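[tv-talk] Re: Plinditz season 3, and that finale
From: Femke Vandenberghe

Replying to the list this time, my last one went only to Peeters, who got 346 words about a fictional harbormaster before breakfast.

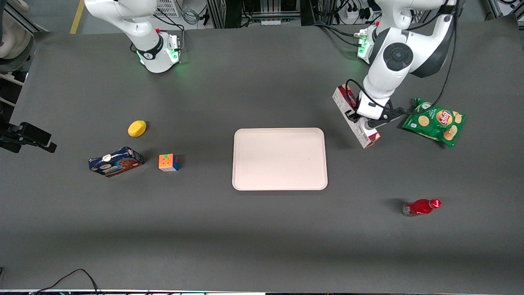
Peeters wrote:

> I've now watched the finale twice and I still don't follow why
> everyone is so down on it. The flood was set up in the second
> episode. The brother coming back was set up in the title
> sequence, if you squint. What more do you people want? I'd put
> it up there with the best hour Gostoria has ever streamed. Also,
> does anyone know if the accordion music is for sale anywhere?
> My wife hums it and I'd like to hear the right notes for once.

Taking these in order.

Yes, the flood was set up in the second episode. So was the bakery inspection, the missing ferry license, and the girl who could hear radio stations through her braces. Of those, the flood is the one they came back to, and they came back to it by having a man run into a town meeting and shout "The water!" I rewound it to see if I'd missed a scene. I had not. I had just gotten to enjoy his delivery again.

The brother I'll give you. I squinted and there is a second coat on the hook in the titles. Whether that counts as storytelling or as somebody in wardrobe leaving a coat around, I leave to the list. I did like the actor, who played the whole reunion as if he'd come about the boiler.

Where I part ways with you is the last ten minutes. Plinditz got good in its first season by being small. People lied about parking. There was one whole episode about a borrowed ladder, and I would hold that ladder up against anything on television. Now we've got a submarine. I don't mind a submarine in principle, but you can feel the writers looking at it the way my uncle looks at his motorcycle, and the people in the town have stopped getting any lines.

I'd also like to complain about the length. Episode five ran 84 minutes. I own movies shorter than that, and some of them have an ending.

On the music: it isn't out yet as far as I can find. The theme and the slow one from the funeral are both by Brerer, who used to sell recordings straight from the band's own site, back when it had a shop page. The page now says "back in February" and doesn't specify which February. There was a vinyl run of 100 copies for the first season and I've never met a person who has one. If anybody on here is sitting on a copy, please be kind and tell Peeters before his wife settles on a key.

Somebody asked last week (sorry, I deleted the message) about the deleted ferry scene. It's under Extras on Gostoria, then you have to scroll past the cast baking bread. The scene is four minutes long and explains the license, the feud, and why the harbormaster won't shake hands. So naturally it was the thing to cut. Watch it before the finale if you haven't seen either, and the finale goes up a full grade. I'd call it a C plus with the ferry, C without.

I will of course be watching season four the night it appears, with the lights off and my phone in the other room, and writing in to say I'm disappointed.

One last thing for the spoiler police: I did put "finale" in the subject line. If you opened this before watching, that one's between you and your mail program.

Femke

--
tv-talk mailing list
To unsubscribe, send a message with "unsubscribe" in the subject line. Please trim your quotes.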